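**Status:** reopened
**Product:** Myung wall thermostat, bedroom zone
**Site:** Ernstead, upstairs unit
**Submitted through:** Listby tenant portal
**Reporter:** Leonilde Garcia
**Assigned to:** Kam-wah Wan, Dukville support desk

## Original report

The bedroom thermostat reads two degrees higher than the room is. I know the first reply is going to say thermostats vary, so I'll get ahead of that: the one in the hall is the same model, bought in the same order, and it agrees with every other thermometer I own. The bedroom one doesn't agree with anything.

What it does in practice is shut the heat off early. I set a number, the screen says it has reached that number, the radiator valve closes, and I put on a sweater.

The portal closed my last report on its own with the note "resolved by update." I don't see how it could be. The update page lists a new font and a fix for daylight saving time.

## Reply, K. Wan

Sorry about the automatic close. That is a portal setting and I've turned it off for this ticket.

Before I send anyone, please try the following:

1. Restart the thermostat from the menu (hold the dial until the logo shows).
2. Check that the offset in Settings > Sensor is zero.
3. Take the cover off and look for dust on the vent slots at the bottom.
4. Leave a separate thermometer near it overnight and compare in the morning.

## Reply, L. Garcia

Restarted. It came back reading the same.

The offset was already zero. I changed it to minus two to see what would happen, and the display dropped by two, so at least subtraction works. I've put it back. I don't want to run it that way permanently, because I don't believe the error is constant. Late at night it looks close to right. By the afternoon it is way off. A fixed offset would only move the bad part of the day somewhere else.

Cover off: no dust worth mentioning. I cleaned it anyway.

Overnight comparison: the two matched at bedtime and still matched before I got up, and then they drifted apart during the morning. Please don't mark this as "sensor verified OK."

## Reply, K. Wan

Not marking it as anything yet. Drift during the day usually comes from direct sun, a lamp or TV under the unit, or a pipe inside the wall. Which of those could apply?

I've also pulled the sensor history from our side. There are 1,170 readings in the export and no dropouts, so I don't think it's a connection problem.

## Reply, L. Garcia

It isn't sun. The thermostat is on the inside wall next to the door and the light never gets to it. It isn't a lamp either, and the TV in there isn't under it.

A pipe is possible. I can't see through plaster. Is there a drawing of where the heating runs go? Listby says "documents available on request," and I requested them in December and got a receipt with a link to the page I had requested them from.

I'm glad the export is complete, but a full set of wrong readings is still wrong readings.

## Reply, K. Wan

Fair. I don't have a drawing for that unit. I've asked the landlord's office and won't promise a date.

Here is a test that doesn't need one. With the heat running, switch the bedroom zone off at the app and leave the hall zone on. If the reading in the bedroom still climbs while its own radiator is cold, the heat is reaching the sensor from somewhere else.

## Test notes, L. Garcia, 6 May 2024

Did it this morning. Left the door closed and stayed out as much as I could.

- Bedroom zone off in the app. Radiator cold to the touch before I started.
- Hall zone turned up so the boiler would run.
- After 21 minutes the bedroom thermostat had started climbing. The loose thermometer hadn't moved.
- Turned the hall down. The bedroom reading fell again, slowly.

So something warm is behind that wall. I still can't say it's a pipe, and I'd like it if no one else said so either until they've looked. It could be air moving inside the wall from the hall side. There's a hole in the backplate for the wires and I don't see any sealant around it.

I also did the thing from the forum where you stuff the wire hole with putty. Everyone there swears it cures everything, including problems that sound like dead batteries. It made a small difference. Maybe. I'd want a colder day before I believed it.

## Reply, K. Wan

That is a useful result. I agree it points to heat behind the unit, and putty was my next suggestion, forum or no forum. Leave it in.

The proper choices from here:

- **Insulating backplate.** Cheap, quick, and the unit stays where it is. It helps with air in the wall. It helps less with a pipe directly behind.
- **Remote sensor.** A small battery sensor sits elsewhere in the bedroom and the wall unit uses that reading in place of its own. Any open spot at about chest height or a bit lower, away from the radiator.
- **Moving the thermostat.** Works in every case, but the landlord has to approve it.

I'd go with the remote sensor. Can you tell me what the bedroom has in the way of surfaces, and send what you've got?

## Reply, L. Garcia

A low table and a bed. I'm not keeping a sensor on the bed. 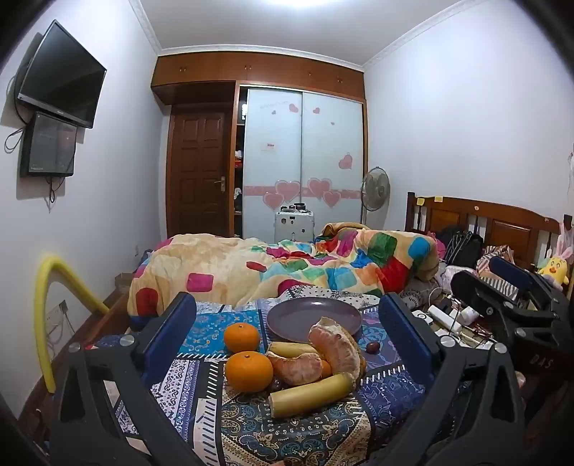

Low table, with the patterned cloth on it.
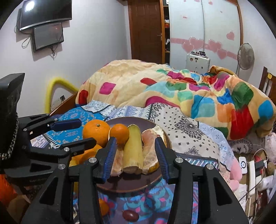

## Open items

- [ ] K. Wan: confirm the remote sensor pairs with this version of the thermostat. The manual says yes in one chapter and "selected models" in another.
- [ ] K. Wan: chase the landlord's office for the heating drawing.
- [ ] K. Wan: ask whether the low table is high enough. The installation sheet gives a minimum height and I suspect it was written with shelves in mind.
- [ ] L. Garcia: repeat the hall zone test with the putty in, same starting conditions.
- [ ] L. Garcia: keep the offset at zero until the sensor is in, so the history stays comparable.
- [x] Automatic close disabled. (L. Garcia: I checked. It's off for this ticket and still on for everything else I've ever reported.)

Leave this ticket open after the sensor arrives. I'll close it myself once the two bedroom readings have agreed through an afternoon with the boiler running, and I won't take a status email as proof of that. L.G.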